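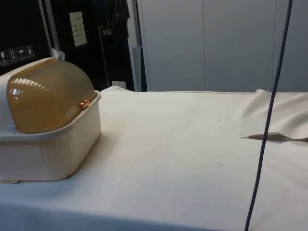
Up at 5:40, before the alarm. Fed the starter and left it by the radiator. Rye again today, the same recipe as last week but with less water – the last loaf was gummy in the middle and I ended up toasting all of it.

Joana Tavares called at lunch about the allotment. The rent is going up to 31 a month and she wants to know if I'm keeping my half. I said yes. The beans are doing well and the squash is not. She thinks it's the drainage on that side.

Walked to the post office and sent the forms back. Two people ahead of me, both with parcels for overseas, so it took a while. Bought caraway seeds and a bag of onions on the way home.

Bread came out at 4. Good crust, a bit flat on one side. Let it cool until after supper, cut two slices, put the rest away in the bread box. Better than last week. Next time I'll give it nine more minutes and leave the oven door shut.

Knee sore on the stairs tonight.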